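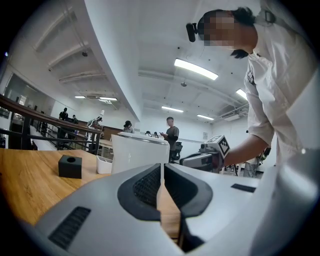

Re: [demos] how many takes before you change the setup?

From: Siyabonga Mokoena
Date: 11/08/2018

On Thursday Botha wrote:

> We're at 60 takes of the same pick and the policy still goes
> for the spot where the object was in take one. Do you folks
> shuffle things between takes or only between sessions? And do
> you keep the fumbled ones?

Hi Botha, hi all,

Between takes, always! We did it your way back in February, a whole session with the objects parked in one place, and what we got was a very confident arm that reached for thin air as soon as the table was different. I threw out most of that batch (painful).

What we do now with the hand-held grippers: black cube with the hole, white tray, tall white container, all on the wood table, and whoever isn't holding a gripper moves them a bit after every take. Not far, a hand's width is plenty. After 10 takes we swap operators, and that helped more than I expected. Everybody comes in at their own angle and their own speed, and I'm a terrible rusher.

We also stopped trying to keep the room quiet. People are walking by and looking at their phones in the background of nearly everything, and I've left it all in. The Wollaseo set was shot against a plain wall and it never traveled well for us.

Fumbles: keep them if the person recovers and finishes the job. If the cube goes on the floor, bin it. Out of our last 48 I kept all but some 10, and a few of those were just me forgetting to open the fingers before starting.

One thing I still don't have a good answer for is the shiny container. The ceiling lights catch on it. Has anyone at Rornell tried matte tape, or do you leave it glossy and hope?

Siyabonga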